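Workshop notes: why the cord arm was stopped in June

Many readers asked me why the small arm at the Sutine workshop was taken out of the demonstration program. I promised to write it down properly, and I am sorry it took until 9th November.

The task is simple to explain. A sheet of notebook paper is taped to the granite counter, and on it we put a pale yellow cord with knots and a black nut threaded on it. The arm must take the cord, lift it, and put it down again inside the sheet. Harsh Joshi wrote the routine for our Flasard project, and it had finished 582 cycles before the day I am describing.

On cycle 583 the fingers closed on the cord and did not open again. The program said "released". The log said "released". The arm then started its return move with the cord still in the fingers, and the free end with the nut went over the edge of the counter at full speed. It hit the safety glasses of Devendra Dwivedi, who was bending down to read the power supply. He was not hurt, but he was very surprised, and so were we.

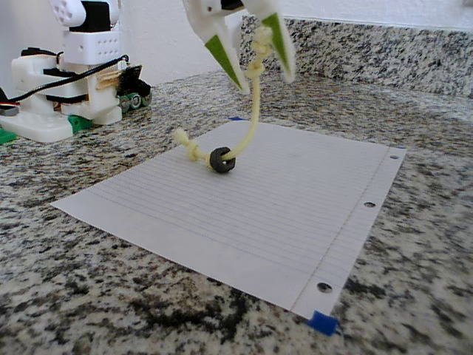

Vandana Rana wrote to us that the word "released" should never have been in the log at all, when the only thing the program knew was that it had sent the command. She is right. Our log recorded what we asked for, and we read it as what was done. I have made the same mistake with other machines, and I think many of you have also.

We looked first at the cord, because it was the easy thing to blame. The knots are thick and the ends are frayed, and Harsh thought that a few threads had gone into the joint of a finger. We opened the gripper and found it clean. Then we changed the finger servo, and the fault came back after 33 cycles.

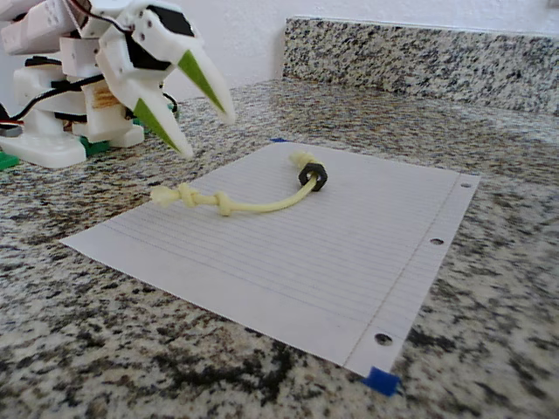
The real cause was in the supply voltage. When the shoulder and the fingers moved in the same moment, the voltage dropped low enough that the finger servo restarted. After the restart it kept its last position, which was closed, and it ignored the open command that came during this time. Jyoti Prajapati found it with a meter and a lot of patience. The drop is very short, and we missed it in the first 3 tests.

A second problem made the first one worse. The return move was too fast for a load that hangs and swings. With empty fingers the speed is fine. With a cord, the lower end travels much wider than the fingers do, and our marked distance for people was measured from the fingers only.

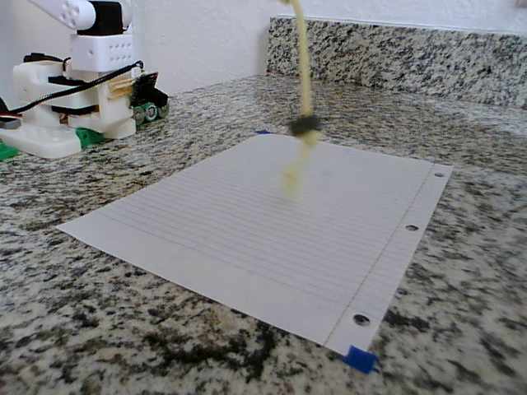 The cord hanging over the sheet, with its lower end in motion.

We have made 4 changes. The shoulder and the fingers do not move together any more. The finger servo has its own supply. The program now reads the finger position back and stops if it is not open. And the return move runs at half speed always, also when the program believes that the fingers are empty.

Girish Maurya asked if we should also put a shield in front of the counter. For the demonstrations at Zalalbridge we will do it. In the workshop we keep the glasses rule and the longer distance, which is now measured with the cord stretched out straight. 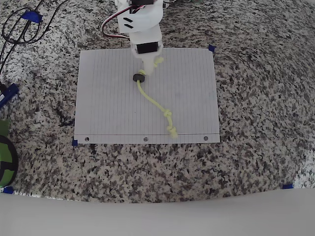

The gripper tip with the cord, above the taped sheet.

If you run a similar arm, please check what your log really knows before you trust it. The new routine and the voltage readings can be requested from Harsh at the Sutine desk. Please write "cord arm" in the subject line, as he receives many messages about the other project.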